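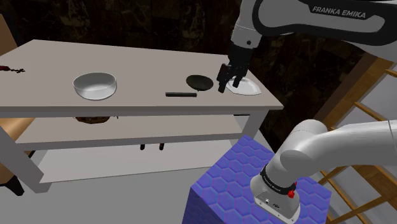
Words by Kenza Ghoneim
Updated July 20, 2025

About Sorkard

Hello, and thanks for clicking through to the page that hardly anyone clicks on. I'm Kenza, I run Sorkard with my business partner Mostafa Gaber, and we teach people to cook. Small classes, evenings and Saturdays, in a converted shop unit with big windows and a very temperamental back door.

I should start with the name, as it's the thing we get asked most. Sorkard doesn't mean anything. Mostafa and I had a list of sensible names and they were all taken, so we made one up over a plate of chips and it stuck. My mum still calls it "the school", and so do most of our regulars.

Before this I spent years in the kitchen at El Ouafi, a family restaurant that did the best slow-cooked lamb I've ever eaten. I started on washing up and finished running the pass on weekends. I loved it and it wore me out. What I liked most was the quiet hour before service, when I'd be showing a new starter how to joint a chicken or get a pan of rice right, and I began to wonder if I could do only that bit. Mostafa was supplying our vegetables at the time, through his little firm Wimico, and he'd hang about after deliveries to argue with me about aubergines. (He salts them. I don't. We've agreed to teach both ways.)

We ran our first class one March in a borrowed church hall with two hobs and a kettle. Four people came, and two of them were my cousins. We made lentil soup, flatbreads and a carrot salad, and everybody stayed an hour past the end, talking and wiping their bowls out with bread. I went home thinking right, this is it then!

These days we have our own place and a proper timetable. Over the past year we've had 282 people through the door, from students leaving home for the first time to a retired couple who'd split the cooking and the eating between them for their whole marriage and fancied swapping. You don't need to know anything before you come. You don't need your own knives or an apron either, we've got plenty, though the aprons do all have turmeric on them by now and I've given up trying to get it out.

The class most people start with is Weeknights, which runs over six evenings. We do soups, eggs, rice, a roast chicken and what to do with the rest of it, a couple of good curries, and one evening on nothing but vegetables, which is Mostafa's and which he takes very seriously. After that there's Bread on Saturdays, and a longer course called Skutunance – another of our made-up words, sorry – where you plan and cook a whole meal for guests. The last session is a supper for your friends and family, and it gets loud.

A single evening costs £30 and that covers all the ingredients and your dinner. Weeknights is £120 if you book all six together. Skutunance is £410, and you can pay for it in bits if that's easier, just ask. We keep two free places on every course for people who'd find the fee a stretch. There's no form to fill in for those, only send me a message and it stays between us.

A few practical things. We're up one step from the street and we have a ramp, so let us know and it'll be out before you arrive. We can work round most allergies but we do use nuts and sesame a lot, so please talk to me before you book if either is serious for you. Under-sixteens are welcome on Saturdays with a grown-up. Parking is awful. The bus stops nearly outside.

We don't do restaurant food here, by the way. I've got nothing against tweezers and foams, I've just never gone home on a Tuesday and wanted one. What we teach is dinner, the sort you can get on the table while somebody's asking you where their shoes are.

If you'd like to come and have a look first, we put the kettle on most afternoons before class and you're welcome to stick your head in. Push the door hard, it catches at the bottom.

Kenza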